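Afternoon tea at Ferngate: changes to the spring service

The spring afternoon tea starts in March and runs daily except Friday, when the upper room is let for private bookings. The format stays the same: one pot per two guests, one stand per table, a sitting of ninety minutes. What follows covers the tea, the water, the menu and the booking terms, in that order, for readers who asked after the winter issue.

Tea

The house black is now Kisero, an orthodox leaf bought through Gachanja. It replaces the broken-leaf blend served since the tearoom opened. Whole leaf takes longer to brew and is less forgiving of cool water, so the pot and the timing have both changed. The old pots held 1000 ml and were usually sent out overfilled. The new ones are filled to 900 ml, with 17 g of leaf in a removable basket. Brewing time is four minutes at the counter. The basket is taken out before the pot goes to the table, and the tea will not get stronger while it stands. Guests who like it stronger should say so when ordering, and the leaf will be left in for a further minute.

The second pot is made with fresh leaf. In trials the same leaf was used twice, and the second brew was thin and slightly flat, with most of the malt gone. Milk is served cold in a separate jug. Lemon is available but does not suit this tea. The green and the two herbal infusions are unchanged.

Water

Water now comes from a Zostus countertop boiler, set just below a full boil and plumbed through a carbon filter. The local supply is hard and used to leave a film on the surface of the cup within a few minutes. The filter reduces this but does not remove it. The cartridge is changed on a fixed schedule, and the boiler is descaled on the closed day.

Menu

The stand has three tiers. The bottom tier carries four finger sandwiches per guest: cucumber with salted butter, egg and cress, smoked trout, and cheddar with an onion relish. The white bread is baked the day before, which gives a cleaner cut. The brown is baked the same morning and cut slightly thicker.

Scones are on the middle tier, one plain and one with currants. They go into the oven when the party is seated and reach the table after the sandwiches. The recipe has gone back to buttermilk and baking soda after a season of cream and baking powder. The crumb is a little coarser and the scone keeps its shape better when split. Clotted cream and strawberry jam are portioned in small dishes. Extra jam is free and extra cream is charged.

The top tier has a lemon tart, a slice of seed cake and a coffee éclair. The macaron has been dropped. It was the item most often left on the plate. A gluten-free stand can be made with a day's notice, though it is prepared in the same kitchen as everything else and is not suitable for anyone with celiac disease.

Booking

Sittings are at 1:00, 2:45 and 4:30 p.m. Tables are held for fifteen minutes. Parties of up to six can book online, and larger parties should call extension 595, mornings only. Dietary requests need to be on the booking itself, as notes given at the door cannot always be met. Vouchers bought for the winter tea remain valid at the same value, with any difference in price payable on the day.

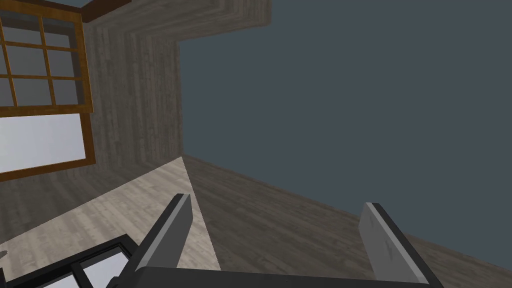
Seating is now assigned by sitting and cannot be chosen online. The 1:00 tables go to the largest parties first, and the remaining parties are placed in order of booking. A request for a place near a window can be added to the notes field and will be met where the plan allows. Wooden floors and warm orange-brown window frames look well in afternoon light, but a bare wood floor carries the noise of chairs, so felt pads have been fitted to all chair legs and the serving carts now have rubber wheels. High chairs are kept downstairs and should be requested with the booking.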